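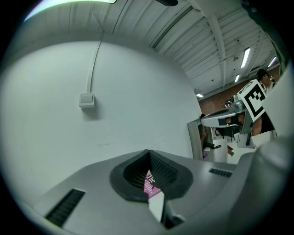 Light switch and cable channel on a white wall.

Ziltbridge Country Park: visitor news

The Cisura Trail reopens in November after repairs to the upper steps. The full loop from the Prurby car park is 262 metres longer than before, as the path now passes behind the old quarry. There are 2 benches on the way and a viewing point over Barbier Falls.
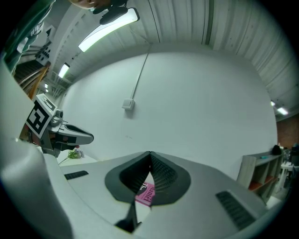
A pink book with "Hamlet" on the cover.

Parking at Prurby is limited to 40 cars. Visitors are asked to use bus 212 where possible - it stops at the main gate. Dogs are welcome on leads. The lower path remains closed after heavy rain.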